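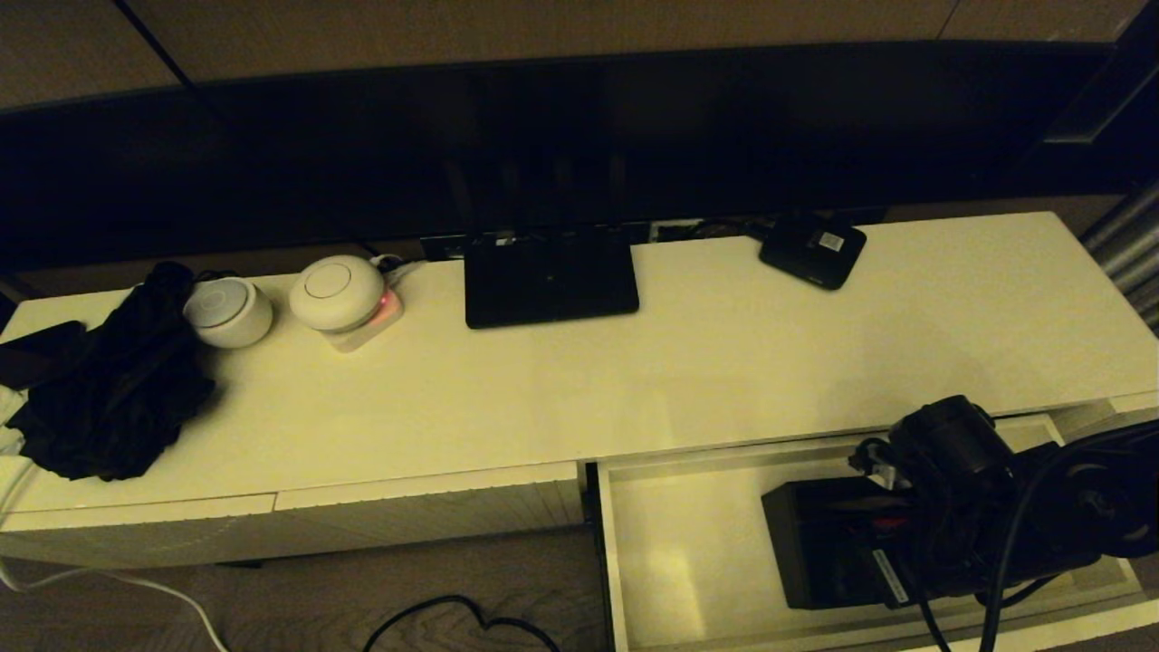
The long white cabinet under the television, with clothing and small devices on top.

About Vikell

Vikell is a home tidying and furniture care firm. We work in flats and small houses, mostly on living rooms, hallways and bedrooms, and we deal with what has piled up on the furniture people use every day. We began with one van in Wirnow and still have our office there, above the key cutter's on Kang Street. Last year we did 266 visits. Over 1,000 households are on our books, many of them people who book us once every spring and again before visitors come in December.

Most of our work is on low cabinets, sideboards and television units. They stand at a handy height close to a socket, so things get put down on them and stay there. Clothes end up beside chargers, and the cables behind the television get longer and more tangled each time a device is added. A glossy white top shows every bit of this, and it shows dust sooner than a matt one does.

How a visit goes

We start by asking what has to stay. Routers, speakers and anything else that is switched on are left running unless you tell us otherwise, and we don't unplug a thing without asking first. Clothing comes off the furniture and is folded or put in the wash basket, whichever you prefer. Phones, keys and glasses go on a tray that we leave where you can see it.

After that we do the cables. Each one is followed from end to end and labelled at the plug. Slack is gathered and tied along the back edge of the cabinet, so that the top can be wiped without lifting wires. Any cable that doesn't belong to anything goes in a bag with the date on it – we don't throw them out, as people nearly always ask for one back.
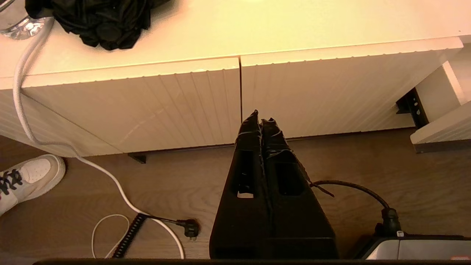
Drawer fronts take more time than tops. Ribbed and grooved fronts hold dust in the grooves and need a soft brush, worked from top to bottom, then a barely damp cloth. Light scuffs can often be eased with a white eraser. Deeper ones we leave alone and tell you about. We also look at the floor in front of the unit, where a loose lead is easy to trip on or to catch with a vacuum cleaner. Leads that hang over a drawer get moved to the side or the back if they will reach.

The insides of drawers are a separate booking. We are happy to do them, but it is slower work and you need to be at home for it.

What we use

We use plain cotton cloths, soft brushes, fabric cable ties and one mild cleaner, Vulov, which we mix ourselves and sell in refill bottles from the office. It has no scent and leaves no film on gloss. We don't use polish on white furniture.

Prices and booking

A single piece of furniture, with its cables, is 24 pounds. A whole living room is 100 pounds, whatever the number of pieces – stairs and parking make no difference to the price. Payment is on the day, by card or bank transfer.

The office is open in the mornings, except on Thursday, when everyone is out on visits. Leave a message then and we will ring you back before six.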